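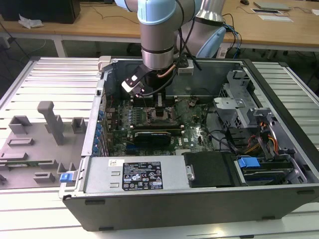
An open computer on the bench, side panel off.

Workshop Tips: Leaving the House and Workshop Ready Before a Short Break

My husband Shabani and I go away two or three times in the year, mostly on coach excursions and farm stays, and each time we come home to some small trouble. After the trip to Stodmont in August it was a smell from the fridge. From these troubles I have made the list which I keep inside the cupboard door.

The week before

Eat from the fridge and do not buy new milk. If you will be away for more than 5 days, take out everything which is open, also the jars. Wipe the shelves with warm water and a spoon of bicarbonate, and dry them well with a clean towel.

Read again the papers of the holiday. Look at the place of pick-up and the hour, and write them on one card in large letters. On our day excursion to Skikineck the coach stopped at the other side of the market, and we had to run with the bags.

Tell one neighbour the day of your return. We tell Digby Faulkner, and he takes in the post.

The workshop

Empty the dustpan and the bin with the oily rags. Oily rags should lie flat outside until they are dry, and never in a heap.

Put a little oil on the saw blades and the plane irons. A damp week is enough for rust.

Pull the plugs of the battery chargers. Glue and water-based paint must come into the house in winter, for they are spoiled by frost.

Small screws from any unfinished work go in a jam jar with a paper label. You think you will remember where they belong, but after a week of castles and abbeys you will not.

The kitchen, the last evening

Run the washing machine early in the day so that nothing stays wet in the drum. Leave the door of it a little open.

Pour a kettle of hot water in the sink and put in the plug. Our drain used to smell after each absence and now it smells much less.

Bread can be sliced and frozen. On the evening of return you have toast, even when the shops are closed.

Packing for a coach holiday

One soft bag is better than one hard case when the steps are narrow. Roll the jumpers. Put the shoes in old bread bags, with the soles outward from each other.

For a farm stay take boots, and a second pair of trousers which you do not love. Peninah Shirima wrote to me that she also carries a flat sheet of plastic for the boot of the car, and I have copied this from her.

A flask should be filled with boiling water and left for 5 minutes before the tea goes in. The tea stays hot much longer.

When you are home

Open the windows, let the cold tap run 2 minutes, and wash the clothes from the farm separately.

Zawadi Mollel
Last changed December 17, 2022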